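Care of Household Surfaces, Session 4: The Wooden Table

Korkor Yakubu
07/02/2024

These notes go with the Wengate evening course. They cover what I said in class plus two things I ran out of time for. If you missed the session, read them with last week's sheet on stone and tile, because I refer back to it.

We started with the claim most of you had heard at home: wood needs to be "fed." I don't believe it, and I'd like you to stop saying it. A board in a table is dead material. It takes up moisture from the air and gives it back, and it swells and shrinks across the grain as it does so. Oil on an oiled table renews the finish. Oil on a lacquered table mostly sits on top and collects dust until somebody wipes it off and tells you how much better the wood looks. For the first hour it does look better. So does a wet sidewalk.

So the first job is to find out what finish you have. The usual advice is to put a drop of water in a corner and watch it. If it beads, there is probably a film on the surface, either varnish or lacquer. If it darkens the wood, the finish is either oil that has worn thin or no finish at all. I say "probably" because wax also makes water bead, and a lot of older tables have wax over something else. Try the drop in two places, one in the middle where people eat and one near the edge where they don't. You may well get two different answers from the same table.
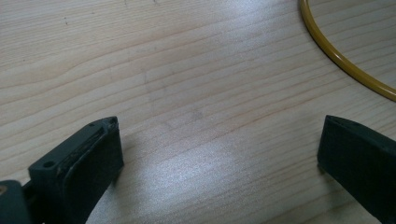 Color is the next thing people trust too much. Several of you told me that a pale table must be unfinished and a dark one must be sealed, and I can't find any support for either idea. On a light wooden surface like this one you could have clear lacquer, soap, a whitened oil or bare wood, and I would not bet on which without touching it and trying the water. What pale wood does do is show a coffee ring sooner than a brown table would. That makes people scrub it harder, and the scrubbing does more harm than the coffee did.

White rings and dark rings are different problems. A white ring is usually moisture caught in the film. A dark ring is usually in the wood itself, often from a metal can or a plant pot. White ones sometimes fade if you leave them alone for a few days. Try that before the mayonnaise, the toothpaste, the hair dryer and whatever else your aunt swears by. I have seen the mayonnaise work once, on a ring that may have been on its way out anyway.

Products. I was asked about Voltix spray and about Harno oil, so I tried both on the same offcuts. Voltix says on the can that it "restores" a finish. On my lacquered piece it left a shine that came off with a damp cloth. Harno is a plain oil and does what a plain oil does, though the label asks for 25 minutes before you wipe and I found it tacky by then. I'd start wiping at around 7. Sakalauskas, who make the benches in our classroom, recommend a damp cloth and a dry cloth and sell neither, and I admit that makes me more inclined to listen.

Fold your oily rags flat and dry them outdoors, or put them in water in a lidded metal can. Please don't leave them balled up in a bin. They can heat up and catch fire, and this is one warning I have no doubts about.

Sanding. Go with the grain, use light pressure, and stop sooner than you want to. If the table is veneered you may have very little to work with - look at the underside and the edge before you begin. Matching grain on the top and the end is a fair sign of solid wood, though a good veneer edge can fool you. It has fooled me.

For next time: do the water test on one table at home and write down both results, including the one you think is wrong. Allow 90 seconds for each drop before you decide anything, then dry it. Bring an offcut if you have one. The sheet on chairs and loose joints has moved to November.

Related handouts
Session 3: Stone and Tile
Session 5: Painted Furniture
Which Cloth for Which Surface
Reading a Product Label
Chairs and Loose Joints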